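Learning to love the front room again

9/14/26
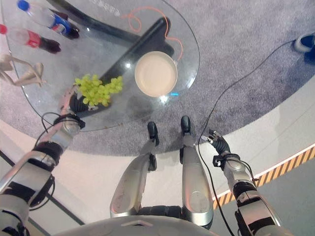

The glass coffee table, with a water bottle having a lie down.

When we moved to Mallmont I had grand ideas about the front room. I was going to read in it. I was going to have people round for coffee in it, with proper cups, and there would be a lamp in the corner giving off that lovely yellow light you get in other people's houses when you walk past in the evening (I can't be the only one who looks). What happened instead is that we all drifted into the kitchen and stayed there, and the front room became the place where the ironing went.

It was my friend Rania who set me off. She came for lunch in December, went looking for her coat, and came back saying, "You do know you've got a whole other room in there?" Well! I laughed, but it stayed with me all winter.

So this year I have been putting it right, slowly and with very little money. The first thing I did was move the sofa away from the wall. My mother always had hers pushed right back, as if somebody might want to dance, and I'd copied her without thinking. Pulled forward it feels much cosier, and I found 3 library books and a slipper behind it. I did pay the fine on one of them.

Next came the lamp. I spent far too long looking at new ones and in the end bought an old brass one from Chidiac, the second-hand shop by the station, for 34 pounds. Mireille behind the counter knocked a bit off for the dent, and wrapped the shade in so much newspaper that I could hardly get it on the bus. It buzzes slightly when you first switch it on. I've grown fond of that.

I still haven't decided about curtains. Hiba says green, and Sawsan says anything but green, and they've both been so kind about it that I'm rather stuck. If any of you have lived with a dark curtain in a smallish room, do tell me how you got on, and whether it shows the dust.

In the meantime I've been taking my tea in there after supper, and I'm on page 61 of a novel I started before we moved.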